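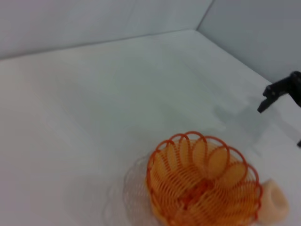
The orange wire basket at close quarters, with one of the grippers off to the right.

Home | News | Workshops | Shop Talk | About

Two-armed build gets going at Plimell shared workshop

Dec 9, 2025

I popped down to the Plimell workshop this week to see how Zaki is coming along, and I ended up staying the whole evening (and missing my bus). Zaki is the two-armed table robot a few of our members have been putting together since the spring, and it has finally got both of its grippers on. Hooray!

The job they've set it sounds easy enough. There's a basket and there's a small peach-coloured object, and Zaki has to get the one into the other without sending either off the table. One arm is meant to hold the basket by the rim while the other does the picking up. I could do it with my eyes half shut, but then I'm not running on 3000 lines of code written after work by people with day jobs.

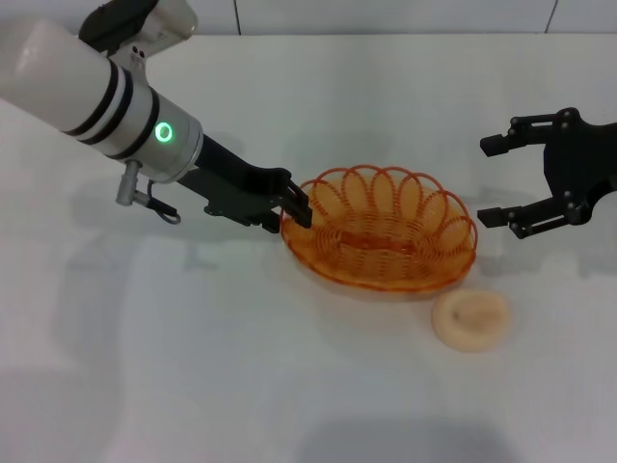 Left gripper at the rim, right gripper open, and the peach-coloured piece still on the table.

The basket was picked on purpose to be a pain. It's all loops and gaps, so the fingers have to meet the wire in a sensible spot, and the software (the group calls it Puda) has to make up its mind where the edge really is. A plain plastic bowl was the first choice back in the summer and everyone got bored of it.

The log on the bench laptop had reached 121 tries by the time I left. I asked how many had gone well and was told to come back after Christmas — fair enough! Most of the talk was about how hard to squeeze, and whether the right arm should wait for the left or set off at the same time. I'm on team wait, for what it's worth.

Money is the usual worry. Zomham, the spares shop by the station, has let the group have some fixings at cost, and the rest comes out of the tea tin. Open evenings carry on through December, 6 till late, and it's £2 on the door with a brew thrown in.

Comments (3)

gluegun_pete: Team wait here as well. Ours bumped elbows for a month until we made them take turns.

Marrowfat: Is the Puda code up anywhere? Would love a nose through it.

tansy88: Came along last time and had a great night, bring a jumper though.

Contact us | © 2025 Plimell Workshop News | Back to top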